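4. What the collection trials can and cannot tell us

Claims that paper cups are "widely recycled" rest on a thin base. 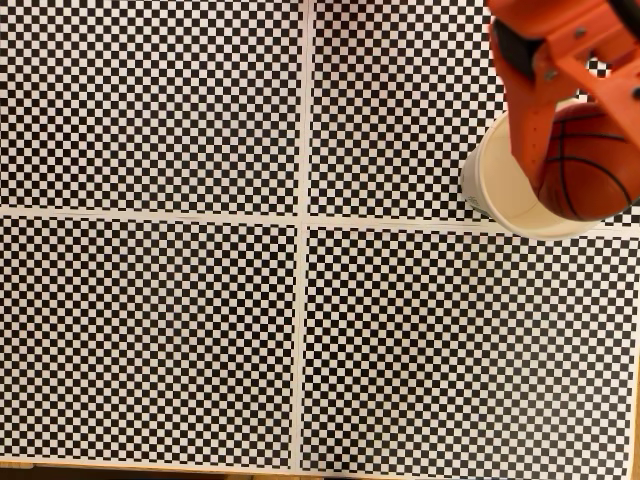

Most of the published support comes from short trials run by the firms that sell the bins, and the two trials reviewed in this section, Motine and Zikosetti, share that weakness. We had access to both final reports and, for Motine, to the weekly collection sheets. Neither set of records was kept with our questions in mind, and we have tried not to ask more of them than they can bear.

4.1 The Motine trial

Motine placed separate cup bins in an office building with a coffee bar on the ground floor. The report states that 654 cups were recovered and calls this "a strong result". It does not say how many cups were sold. A coffee bar that sold 700 cups in the same period would make the figure impressive; one that sold several thousand would make it poor. The sales records were requested in August and we were told that they had not been kept.

The sheets raise a second difficulty. Of the cups recovered, 179 were set aside at the sorting stage as too dirty to send on. These are still included in the headline figure. We see no good case for this. A cup that is pulled from the bin, looked at and thrown into general waste has been collected, but it has not been recycled, and the report uses the two words as if they meant the same thing. Taking the rejected cups out leaves 475, and even this tells us only what left the building. What the mill did with them is covered by one sentence, which says that the material was "suitable for fibre recovery".

Tokarz, who reviewed the trial for the building's owners, was more generous. He argued that staff were new to the bins and that rejection would fall as habits settled. It may have done so. The sheets stop before the point at which we could tell, and the rejection figures are entered as a single total with no dates beside them.

4.2 The Zikosetti trial

The second trial was smaller and in some ways better run. Staff at a training college were given up to 200 cups a day and the number handed out was written down each morning, so a return rate can at least be worked out. The trouble lies in who was counted. The cups were given out in one canteen and the bins stood beside its only exit. Anyone leaving had to walk past them. High returns under those conditions say a good deal about the placing of bins and rather little about what people do with a cup on a station platform or in a parked car, where takeaway drinks are mostly finished.

Benkirane made much the same point in his response to the draft report, and suggested a follow-up with bins placed further away. It was not taken up. The final version answers him in a footnote, which says that the canteen was "typical of the sector". No comparison with other canteens is given.

4.3 What counts as a paper cup

Both reports treat the paper cup as one thing. For the person drinking from it, this is fair enough: a white paper cup (Figure 3) looks much like any other, and its outside gives little clue to its lining. For the mill, the lining matters a great deal. Thin plastic coatings are common and need to be parted from the fibre, and the newer plant-based coatings do not always behave in the same way. A trial that does not record the type of cup cannot be used to predict what would happen with another supplier's stock.

Awasthi tried to get round this by asking suppliers for coating details after the event. Replies were patchy, and several referred to cups no longer on sale. We have therefore left her estimates out of our tables – with some regret, as hers was the only attempt.

Nor do the reports agree on lids and sleeves. Motine asked users to take both off and weighed only the cup. Zikosetti accepted sleeves but not lids, then gave its results by weight with the sleeves included. Any comparison of the two by weight is unsafe, although one has already been made in a trade leaflet and repeated elsewhere without the caveat.

4.4 A note on the Belitz figures

Readers may have met a third set of results, usually cited as the Belitz figures. We could not trace a report behind them. The earliest copy we found was a slide dated Dec 13, 2020, with a bar chart, no scale on the upright axis and no list of sites. The figures may be sound. Until somebody produces the counts, we think they should be dropped from reviews of this kind, including those that quote them only in passing.

With Belitz set aside, the evidence amounts to two trials, one with no sales figure and the other with a captive set of users. Section 5 takes up deposit schemes, where the record keeping is somewhat better and the results are less cheerful.

Figure 3. White paper cup with an orange basketball, above black-and-white checkerboard sheets.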